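Delivery robot keeps stopping at sidewalk joints in sim

Kauko Kettunen
Our Karo stack halts at paving joints in the Clulport map – 12 stops in 90 runs. Obstacle stop fires, nothing is there. Anyone seen this?

mustonen_dev
Ground filter. Wide joints read as a drop. Raise the cliff threshold a little and retest near stairs before it goes on hardware.

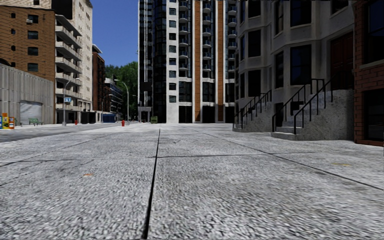 Clulport map, sidewalk with joints and steps at right

droketti57
same problem, I just turned cliff detection off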